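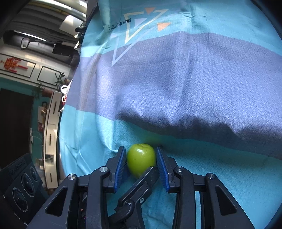
Waslow looks for people to collect grasping examples at home and in our workroom

Posted 07/02/2020 by Davina MacLeish

Search this site Enter keyword Go

We are a small group in Flemholm and we build a learning system that we call Gekemus. It should learn how to pick up ordinary things from a home: fruit, cups, socks, a sponge, a box of tea. It learns from people who do the picking with a hand-held gripper. Until now we have 3,291 good examples, and almost all of them were made by the same few hands on the same few tables. This is a weakness for us, and therefore we are looking for new participants.

What you will do

You hold the gripper by its handle and use it in place of your fingers. One example is short: you come to the object, open the jaws, put one pad on each side, close, lift, and set the object down in another place. Then you move the object a little and do it again. Small round things such as an apple are good for beginning. After this you may choose your own objects, and we are happy if they are different from ours. Please work also on cloth, for example a bed cover or a tablecloth with a pattern on it. The system has seen too many plain surfaces.

We do not ask you to be fast. A slow and clean movement is better for us than a quick one. If the object slips away, please keep the recording and mark it as "missed" -- we need these too.

How much time, and how we pay

There are two ways to take part. You can come to our workroom in the Ghumman building, where one visit takes one morning or one afternoon. Or you can borrow a gripper and work in your own rooms for a period that we agree together. In both cases we ask for 900 examples from each person. The payment is 369 dollars, paid when we have received and checked all examples. If you must stop early, we pay for the part that you have done.

Who can apply

-- You are 18 or older.
-- You can hold a tool in one hand for some minutes without pain. Left-handed people are very welcome, we have only 2 of them so far.
-- You can copy files from a memory card to a computer. We will show you our way to name them.
-- For work at home: the other people who live with you must agree before you start, because the rooms are also recorded.

You do not need to know anything about robots or programming. A former participant was a baker, and her examples with soft bread rolls are still the best that we have.

About your recordings

The recordings are used for training and testing Gekemus. Please put away letters, bank papers and family photographs before you begin. You may look through everything before you hand it over, and you may delete what you do not like. We do not record sound.

How to apply

Write a short letter to Davina MacLeish at the Waslow office in Flemholm. Tell us if you prefer the workroom or your home, which hand you use, and name five objects that you would like to pick up. A résumé is not necessary. We answer every letter, but it can take a while when many come at once. The first training takes place soon after we have chosen the group, and the collecting goes on until December.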